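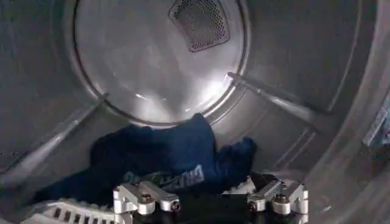 Interior of a clothes dryer drum.

The Clindine School Partnership is a program of school improvement in the district of Clindine. It is managed by the Bullden Foundation and pays for the training of principals and senior teachers in public schools. The program began with 7 schools and later grew to 47, most of them primary schools in small towns.

History
The partnership was started after a meeting between the Bullden Foundation and the district education office. In the first phase only principals were trained. The foundation later found that many of them moved to another school before the training was finished, so in the second phase each school sent a team of two or three persons. A total of 231 educators have completed the full course.

Activities
Training is given at the Lamptey Center, where participants stay for one week every May. During the school year, coaches visit each school and observe lessons together with the principal. The partnership also gives small grants, which schools have used for reading rooms, science equipment and everyday services at boarding houses. In the first round, 129 grants were approved.

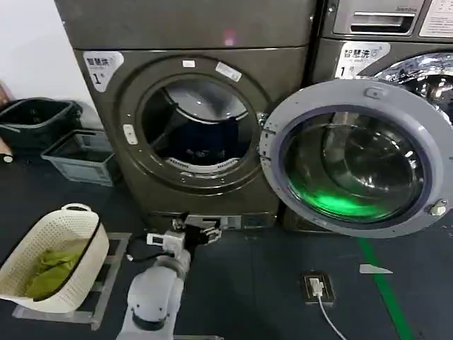 Osillow, in a comment on the foundation's report, wrote that the coaching visits were the most useful part of the program, but that two visits in a year were too few for a new principal. The foundation has since raised the number to four.

Funding
The costs are shared by the Bullden Foundation and the district. Schools do not pay a fee, but they must cover travel to the Lamptey Center.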